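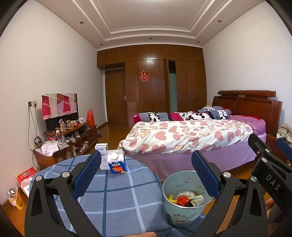 手持夹爪采集:一套家庭整理数据的方法与结果

访谈整理

Cledorlow项目的目标是用手持夹爪在真实住宅里采集操作数据,再训练机械臂完成桌面和地面的小件整理。项目方法部分的负责人在二月接受了本刊访谈,应其要求不具姓名。以下内容按话题归并,引语经本人核对。

为什么去住宅

项目早期的数据全部来自实验室的一张白色台面。模型在台面上表现稳定,换到住户家里就明显变差。负责人把差距归到两处:背景和支撑面。“白台面没有格子,没有褶皱,也没有垂下来的布边。圆桌铺了桌布以后,桌沿在哪里,模型要重新学。”

团队随后把采集点改到卧室、客厅和厨房,进门后不重新布置。床上的被子、电视柜上的瓶罐、墙边的线缆都保持原位。负责人说:“我们只规定起始姿态和任务描述,别的不规定。采集员要是先把桌子收拾干净,这条数据就没有用了。”

卧室是他们认为较难的一类房间。床和柜子之间的通道窄,采集员的站位受限,夹爪经常要越过桌沿伸向另一侧的垃圾桶。大面积的花纹织物会带来大量特征点,位姿估计却未必因此更准,因为织物会动。

采集方法

每名采集员双手各持一把夹爪,相机装在夹爪上,两路画面同步记录。夹爪的位姿由视觉与惯性数据联合解算,开合量由指垫间距换算。整套解算流程在内部叫Tô,最初只支持单手,后来才加入双手之间的相对位姿约束。

“双手的难点在相对误差。单看左手,误差不大;单看右手,误差也不大;两只手去捧同一个纸盒,误差就叠在一起了。”负责人介绍,现在的做法是在一侧画面看得到另一侧夹爪的时候,把它当作一个移动的参照物加入优化。看不到的时段只依靠各自的轨迹,并在数据里标记为低置信度。

每条记录的上限是45秒。超过这一长度,惯性漂移会使末段轨迹的可用率下降,采集员也容易在任务结束后做多余的动作。任务包括把空包装放进垃圾桶、把纸盒移到桌子另一侧、把袋子提到指定位置,每个任务只有一句话的描述。

筛选

本轮共得到近2000条记录,其中291条在筛选中被剔除。剔除原因按频次排列,依次为:轨迹在快速转身时中断,指垫间距读数与画面不一致,任务没有做完,手指长时间遮挡镜头。

负责人对最后一项有不同看法。“指尖偶尔进入画面下缘,我们保留。遮住指垫和物体的接触处,我们才剔除。最开始的规则是见到手就删,删得太多,而且删掉的多半是近距离的精细动作。”

指垫间距的问题后来通过校准解决。采集员每到一个新房间,先把夹爪完全张开再完全闭合,重复两次,程序据此修正零点。这一步加入之后,同类剔除基本消失。

结果

对照实验比较了2种训练数据,一种只用实验室台面,一种只用住宅,条数相同,模型结构相同。测试在没有参与采集的住宅里进行,由Hustness负责搭建机械臂并执行评测,方法团队不到场。

据负责人介绍,住宅数据训练出的模型在纸盒搬移上优势最明显,在软包装上优势较小。揉皱的塑料包装形状变化大,透明袋的边界在画面里不清楚,两种模型都会夹空。“软包装这一项,我不认为是场景多样性能够解决的。它更像是接触感知的问题,而我们的夹爪没有触觉。”

另一项结果与预期不同。团队原以为花纹桌布会拉低成功率,分组统计后没有看到稳定的差别。影响较大的是桌沿附近的高度变化:物体离桌沿越近,机械臂的下探深度越容易出错。目前的处理是在训练时增加桌沿附近样本的权重,效果还在评估。

局限

负责人列出的局限主要有三条。第一,住宅样本集中在同一座城市,家具样式和收纳习惯相近。第二,人手的转腕范围大于机械臂,部分轨迹无法直接复现,需要在训练前做可达性过滤,过滤掉的动作未必是坏动作。第三,采集员熟练之后动作趋同,后期数据的多样性低于前期。

对于第三条,团队试过让采集员交换任务顺序,作用有限。下一步打算让住户本人参与采集。“住户知道东西平时放在哪儿,走的路径跟我们不一样。代价是培训时间长,剔除率估计也会上升。”

隐私处理方面,每户采集前签署书面同意,住户可以在记录上传之前回看并要求删除任何一段。证件、信件和屏幕内容由程序遮盖,再经人工复核。

数据的标注工具由Miter提供,分段标注与筛选在同一界面完成。公开版本只包含住户同意发布的部分,轨迹文件附带置信度标记,使用者可自行设定阈值。校准程序会随数据一起发布,双手约束的代码仍在整理。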